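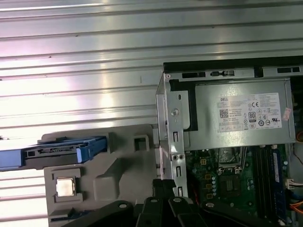 How can an owner tell whether a gilded clock case has been repainted?
The usual sign is a change in the way the surface meets its edges. Original gilding wears thin on the high points and stays bright in the hollows, while later bronze paint tends to lie evenly across both and turns brown with age.

The question is one that Firdevs Şimşekoğlu hears in most weeks of the year. She has been responsible for metalwork and clock cases at the Ladholm Decorative Arts Trust since the department was formed, and she spoke to us as the Trust prepared its May display of French and Scottish mantel clocks.

Her view is that repainting is more common than most owners suppose. "Bronze paint was cheap and it was sold in every ironmonger's shop," she said. "A family whose clock had gone dull would buy a small tin and do the work at the kitchen table. We should not be too hard on them. They wanted the clock to look well for visitors."

The paint can often be removed, although the Trust does not advise owners to attempt it. Ms Şimşekoğlu described a case that came to the department from a house near Dunbar, on which three layers of paint had been laid over sound mercury gilding. The cleaning was carried out by hand with cotton swabs and took 232 hours. "The gilding underneath had hardly been touched by light," she said. "On the back of the left foot we found the gilder's scratch marks, where he had tried his burnisher before starting on the leaves."

Asked about dating, she was more cautious. Movements were replaced, dials were exchanged and cases were sold separately, so that a signature on the enamel says little about the bronze around it. The clock known in the Trust's records as the Flanier clock has a dial, a movement and a base of three different dates. It was catalogued for many years as a single piece of work. The entry has now been rewritten, and the base is described as a later addition.

Vilhjálmur Egilsson, who looks after the movements, joined the conversation at this point. He was trained as a watchmaker and came to the Trust from private practice. His concern is with clocks that are kept running in the galleries. "A clock that strikes gives people a good deal of pleasure, and I would be sorry to see them all stopped," he said. "But oil dries, and a dry pivot will cut itself. We run 20 at present, and each of them is taken down and cleaned in turn."

The two do not always agree. Mr Egilsson would like the large Rurkel clock to be set going for the display - it has been silent since it was acquired. Ms Şimşekoğlu is concerned about the case, where the weight of the bell has opened a joint behind the figure of Apollo. "It is a fair disagreement," she said. "The joint can be supported from inside, but I should want to see it left alone for a season before anyone winds the spring."

On the subject of price, both were reluctant to speak. Ms Şimşekoğlu would say only that a small clock with worn but honest gilding was recently bought by the Trust for 800 pounds, and that a brighter one offered by the same seller was declined. The brighter clock had been regilded by electroplating, which gives an even, rather lemon-coloured finish.

Her advice to owners is brief. Dust with a soft, dry brush, and keep metal polish away from gilding altogether. Lift a clock by its base, with the pendulum removed, and never by the figures. Any piece that comes loose should be put in a labelled envelope and kept with the clock, however small it may be.

Mr Egilsson asked that one point be added. "Keep the key," he said. "And keep the old key as well, if you have bought a new one."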